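Häufige Fragen zu Feiern und Veranstaltungen im Haus Jillthorpe

Stand: Juni 2023

17 Mal geteilt · 9 Kommentare

Wie früh muss ich reservieren?
Für Geburtstage und Firmenessen reichen in der Regel einige Wochen. Wer im Dezember feiern möchte, sollte sich bis zum Sommer melden. Die Samstage vor Weihnachten sind meist zuerst vergeben. Eine Anfrage ist unverbindlich, wir halten den Termin 13 Tage für Sie frei.

Welche Räume gibt es?
Der Saal Sibiya liegt im Erdgeschoss und hat einen eigenen Eingang vom Hof. Der kleinere Raum Siltis ist im ersten Stock und wird gern für Abendessen im Familienkreis gebucht. Beide lassen sich zusammen mieten, sind aber nur über das Treppenhaus verbunden. Einen Aufzug gibt es, er fährt vom Hof aus.

Was ist in der Miete enthalten?
Tische, Stühle, Geschirr, Grundbeleuchtung und die Endreinigung. Tischwäsche berechnen wir extra. Eine Tonanlage mit zwei Funkmikrofonen steht im Saal Sibiya, im Raum Siltis gibt es nur einen Lautsprecher für Hintergrundmusik.

Muss ich das Catering bei Ihnen bestellen?
Für den Saal ja, für den Raum Siltis nicht. Unsere Küche wird von der Firma Drindero geführt, die Menüvorschläge schicken wir mit dem Angebot. Wenn Sie im Raum Siltis einen eigenen Caterer mitbringen, fällt eine Küchenpauschale an. Kuchen und Torten dürfen Sie in beiden Räumen selbst mitbringen, ein Tellergeld verlangen wir nicht.

Wie lange darf gefeiert werden?
Im Saal bis zwei Uhr, im ersten Stock bis Mitternacht. Ab 22 Uhr bleiben die Hoffenster geschlossen. Eine Verlängerung ist im Saal nach Absprache möglich – bitte nicht erst am Abend selbst fragen.

Ab wann können wir aufbauen?
Am Veranstaltungstag ab 13 Uhr. Wenn am Vortag nichts gebucht ist, geht es manchmal auch früher, zusagen können wir das erst in der Woche davor. Lieferungen nehmen wir ab 9 Uhr im Hof an, bitte mit Ihrem Namen und dem Namen des Raums beschriften.

Darf ich eigene Dekoration mitbringen?
Ja. Blumen, Vasen, Tischkarten und Lichterketten sind kein Problem. Kerzen nur im Glas. Konfetti, Wunderkerzen und Nebelmaschinen sind in allen Räumen untersagt. An den Wänden darf nichts geklebt oder genagelt werden, im Saal gibt es dafür eine Bilderschiene mit Haken. 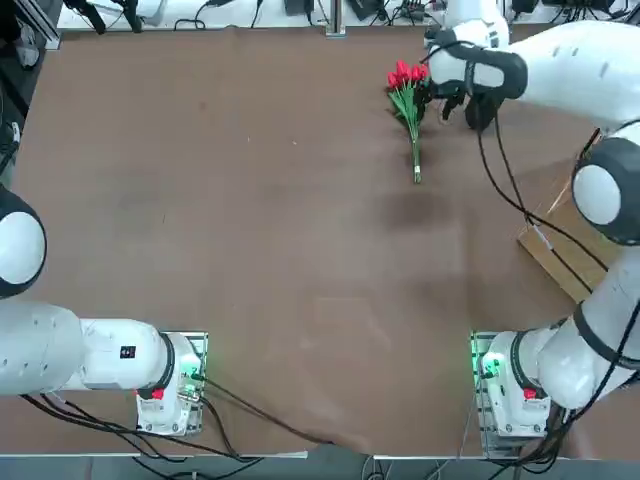
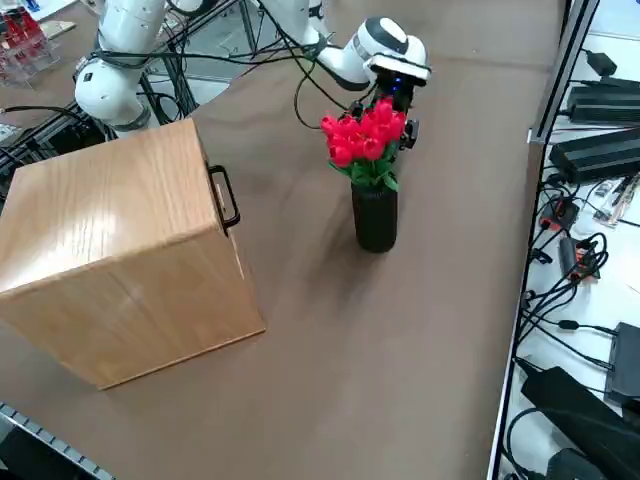
Was passiert bei einer Absage?
Bis drei Monate vorher ist die Stornierung kostenlos. Danach behalten wir die Anzahlung ein, in den letzten 17 Tagen wird die volle Raummiete fällig. Können wir den Termin neu vergeben, erstatten wir den Betrag abzüglich einer Bearbeitungsgebühr. Eine Verschiebung ist einmal kostenfrei möglich.

Gibt es Parkplätze?
Im Hof stehen 13 Plätze zur Verfügung. Busse können dort nicht wenden und halten bitte an der Straße.

An wen wende ich mich?
Ansprechpartner für alle Buchungen ist Junhao Feng. Besichtigungen sind nach Anmeldung möglich, auch am frühen Abend. Bitte nennen Sie bei der Anfrage gleich den Wunschtermin und die Zahl der Gäste.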